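Chapter 7
Chores and the Machines That Might Do Them

Divina Ocampo and Thongchai Rattanakul

In this chapter you will learn
Why jobs that people find easy are often hard for a robot
How a chore is broken into steps that can be tested
What a simulated kitchen can and cannot tell an engineer
How shop-floor work differs from housework

7.1 The cupboard problem

The packing plant at Vosescombe has had robots on its floor for 12 years. They lift trays off a belt, turn, and set them on a pallet. The trays are all the same size and arrive at the same height. When a tray comes in crooked, a sensor stops the belt and a worker straightens it.

Now take the same kind of arm home and ask it to put away a cup. First it has to find the cupboard. Then it has to find the handle, get hold of it, and pull in the right direction. A hinged door swings in an arc, so a hand that pulls in a straight line will slip off or strain the hinge. The arm must also stay clear of the door as it opens. Only then does the cup come into it.

Most adults do all this while talking to someone else. Writing it down as instructions takes several pages, and the instructions for one kitchen may not work in the next.

Engineers call a job like this a long task, meaning that it is made of smaller tasks that depend on each other. If the grip on the handle fails, every later step fails too. A robot that gets each single step right nine times in ten will finish a six-step chore only a little more than half the time.

7.2 Practice in simulation

Real kitchens are slow places to practice. A dropped cup has to be swept up, and a bent hinge has to be replaced. For this reason much early work is done in simulation, where a computer draws the room and calculates what happens when things touch.

The Stiltimard study, which we return to throughout this chapter, gave a control program 210 attempts at opening a door in simulated kitchens. It succeeded in 29 of the first 100. By the end of March, after further training, the results were better with doors it had met before and hardly changed with new ones.

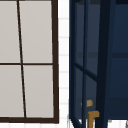
Figure 7.1 A simulated kitchen cabinet with a glass-paneled door and gold-colored hardware, next to a window.

At close range a program may have only part of a door to work from. It has to judge which shapes belong to the door and which to the cabinet around it. Glass adds another difficulty, as a sensor may pick up what lies behind the pane and miss the pane itself.

Simulated doors also tend to be better behaved than real ones. They do not stick in damp weather unless someone has programmed them to. Section 7.4 looks at this gap and at the methods used to narrow it.

Before you read on
Choose a chore you did today and write out its steps. Mark the 3 steps you think a machine would find hardest. Keep your list for the exercise at the end of Section 7.3.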